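Let Them Cry at the Pictures

By Sandra Naylor

My mum took me to the Rowbotham in Gorkbridge when I was six to see a cartoon about a family of otters, and I howled so hard when the grandfather otter went off down the river that a lady in the row in front turned around and passed me a barley sugar. I can still taste it. I can also still tell you the whole plot, which is more than I can say for most of what I've watched in the 30 years since.

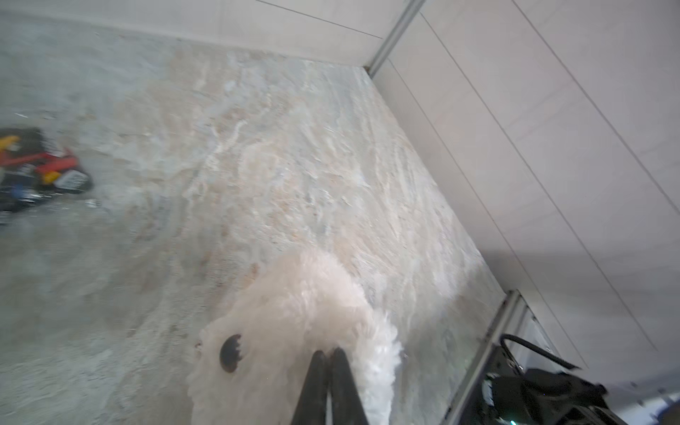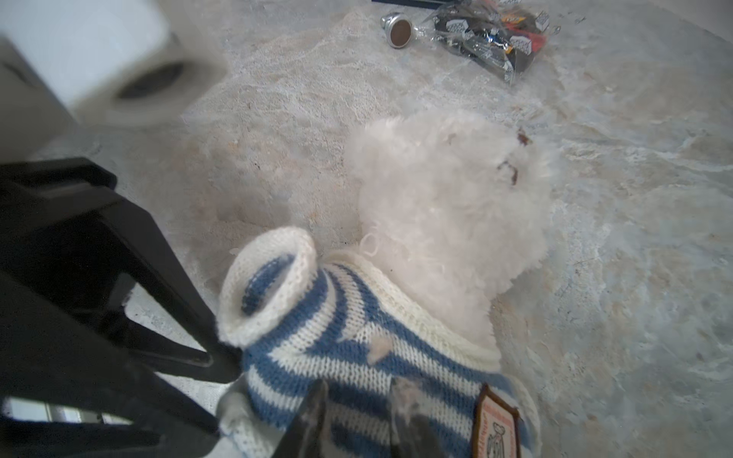
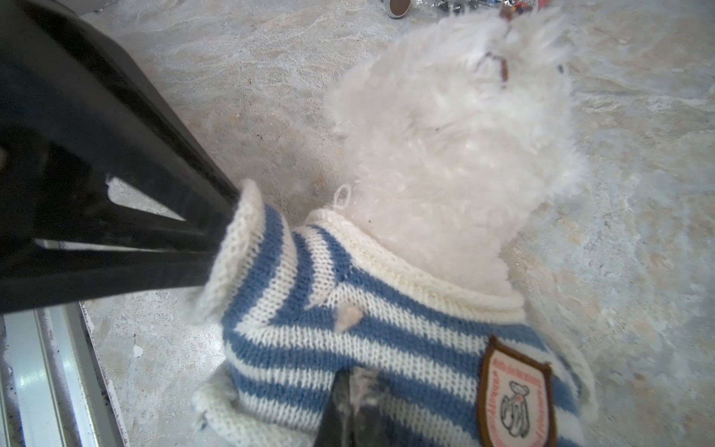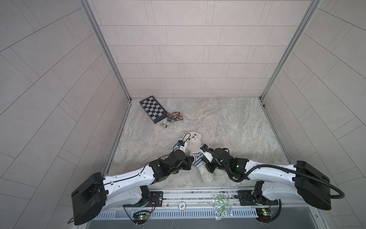 I bring up the otters because I took my niece and nephew to see Nosari in the school holidays, and I came out of it a bit cross. It's the new one from Wamow, and it is gorgeous to look at, I'll give them that (the rain alone is worth the price of a ticket, and the lighthouse at dusk had me leaning forward in my seat). It's about a girl who looks after an old lamp keeper, and from the first ten minutes you can feel where it's heading. He's got the cough. He's got the box of letters. He gives her his good coat, for heaven's sake, and in an animated film that only ever means one thing.

And then they don't do it! He sits down on the rocks, the music drops away, the screen goes dark for perhaps two breaths, and up pops the comic pelican with a joke about his bottom, and the old fellow is fine after all. Everyone has a party. I looked along the row at my nephew, who is seven and had been gripping the armrest, and he wasn't relieved. He looked puzzled. In the car he asked me whether the man had been pretending.

I've been chewing on that question ever since. Children know when a story has made them a promise and then gone back on it. They might not have the words for it, but they know.

I do understand how we got here. Tickets are dear, families are tired, and there's a sort of parent (I say this with love, I have been one for an afternoon) who will ring the cinema to complain that their little one had bad dreams. There are websites now that list every upsetting moment in a film down to the minute. A friend of mine won't book anything before she's read the lot, and she has her reasons. Her daughter lost a grandparent in December, and I wouldn't dream of telling her what that child is ready for. If you know your kid, you know your kid.

But I do worry when the film-makers start doing the worrying for all of us. A picture that runs 100 minutes and never once lets anything be lost has to fill the time with something, and what it fills it with is noise. Chases, mostly. I counted three in Nosari and couldn't tell you what anyone was running from in the second.

The old fairy tales were merciless, of course, and I'm not asking for a return to those. My gran had an edition with woodcuts that I had to hide under the laundry basket before I could go to sleep. There's a lot of country between a wolf eating somebody's grandmother in black ink and a pelican making bottom jokes, though, and the best family films have always lived out there somewhere. They let you be sad in the dark, in good company, with a hand to hold and a choc top going soft in the other one. It's a very safe place to practise.

My niece is the one who surprised me. She's ten and has opinions about everything, and on the Tuesday after, over toast, she told me she'd fixed the ending. In her version the lamp keeper does die, and the girl gets cranky with him about it and won't wear the coat, and it hangs on the door right through winter until one night the light goes out and it's bucketing down and she has to put it on to go up the stairs. I asked whether the pelican was in it. She said he could be in it but he had to be quiet.

I would pay full price for that. I'd go twice, and I'd bring my own barley sugars, with a few extra in my bag for whoever was sitting behind me.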